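Vustness Desktop Teardown Notes

README for the parts set and the log sheets

Maintained by Rosimeire Lins

What is in this folder

These notes cover the used desktop towers that come through the Vustness parts bench. Each tower is opened, stripped to the board where needed, and logged before the parts are sorted for reuse. The folder holds the log sheets, the part codes and the pictures that go with them.

The set has 628 log entries from 27 towers. An entry is one part: a power supply, a drive, a card, a cable bundle, a loose bracket. Screws are not logged.

Folder layout

logs/ - one sheet per tower, tab separated
parts/ - the code list and the notes on each code
pictures/ - bench pictures, JPEG
old/ - sheets from before the Fedness codes were adopted. Do not merge these.

How a tower is set up

The tower goes on its side with the open face up. The side panel comes off first and is kept with the case until the sheet is closed. Unplug everything and hold the power button down for a few seconds before reaching inside.

The processor cooler is a separate entry. If it is missing or already off, put "none" in the cooler column and leave the thermal paste column blank. Do not guess at the model.
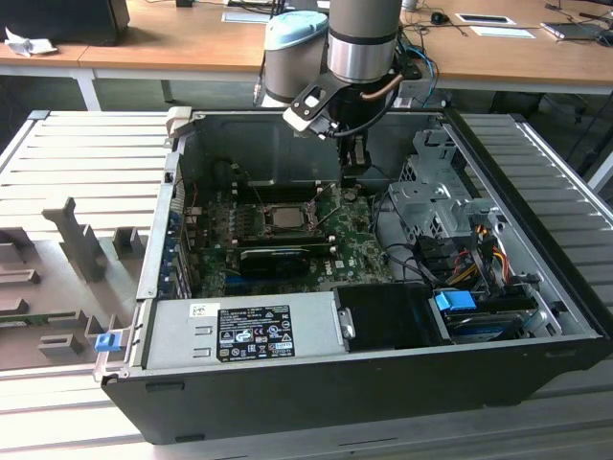 Dell tower on its side, side panel off. Processor in the socket, no cooler. Power supply at lower left.

Columns in the log sheets

tower - tower number, matches the tag sheet
part - code from parts/codes.txt
label - text copied from the rating label or sticker, if readable
place - where the part was in the case (board, cage, bay, rear, loose)
cond - condition, 1 to 5
next - reuse, test, scrap
note - free text, keep it short

A condition of 5 means no visible damage and all clips and latches present. A condition of 4 is the same with scratches or dust. Anything with a bent pin is a 1, even if the rest of the part looks fine. Older sheets were not strict on this and some twos should probably be ones.

Order of removal

Power supply cables come off the board and the drives before the supply is moved. Check the latch before pulling on anything. Plastic latches get brittle, and a snapped one is logged in the note column of the case, not the supply.

Graphics card next. Release the rear bracket and the slot clip, then lift the card straight up. If the card is long enough to sit near the drive cage, move the cables out of the way first.

Drives and the drive cage follow. Data cables are logged by type and not by color, as the colors vary from one tower to the next. Power leads stay attached to their supply and do not get their own entry.

The processor and memory come out last. With the cooler off there is nothing protecting the socket, so keep loose screws and brackets away from that side of the board.

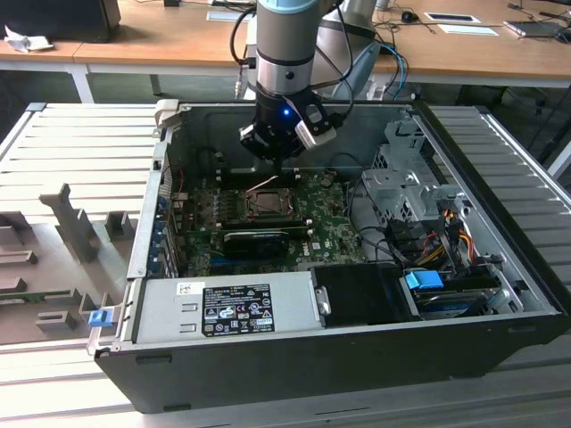 Close the retention lever again once the processor is out, and put a socket cover on if there is one in the drawer. Boards go into Arain sleeves with the tower number on the outside. Write the number before the board goes in.

Known problems

Tower numbers were reused once in December. Those sheets have a letter after the number.

Labels on the Skerska sheets were typed by hand and have errors, mostly zero and O mixed up.

The place column is empty for the first sheets in the set. It was added later and the parts had already been sorted.

Updates

Corrected sheets go in on Friday. Send changes to Rosimeire with the tower number and the line that needs fixing.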